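Monday, late, and I ought to be in bed

The rain kept off until four, which was kinder than the forecast had been, and so I walked the long way to Cinley along the old railway path instead of catching the bus. I had been promising myself that walk since the clocks went forward, and every week there has been a dentist or a delivery or a sulky boiler to stop me. It is 42 minutes to the bakery if I don't stop, and of course I stopped — the hawthorn is just coming out past the second bridge and I stood under it like a fool for ages, breathing in, until a cyclist rang at me.

I bought the seeded loaf and two cheese scones, and ate one of the scones on the bench by the church with my coat done up. It was still a little warm in the middle. I had meant to save the other for breakfast, but I may as well write down the truth in my own diary, and it was gone before I reached the stile.
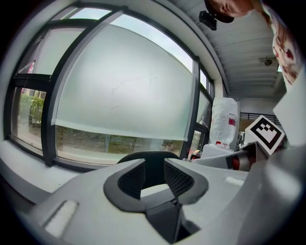
The sourdough is another matter. I fed the starter before I went out and it had hardly moved when I got home, just a few sleepy bubbles round the side of the jar. My neighbour swears by rye flour and a spot on top of the fridge, so I have given it a spoonful of one and moved it to the other, and we shall see in the morning. The last loaf I baked was so heavy that I sliced it thin, toasted it twice and called it crispbread. It was rather good with the Stivdale cheese, if I'm fair, and I would almost make it again on purpose.

After tea I sat down with the seed catalogue and was very nearly sensible. I ordered the runner beans and a packet of late lettuce, and then I saw a sweet pea in exactly the dusky purple my mother used to grow up the side of the coal shed, and in that went as well, although it is far too late to be sowing them. They can wait in the tin until autumn. I do like having something in the tin.

I can feel the walk in my knees now, though it's a pleasant sort of ache, the kind you've paid for fairly. I have had a bath with the last of the lavender salts and read 46 pages of my library book, which is about a lighthouse and moves very slowly, and suits me down to the ground. It has started raining properly, a good steady soaking sort of rain, and the water butt will be glad of it. Must remember to put the bins out before breakfast, and to ring the surgery about my prescription.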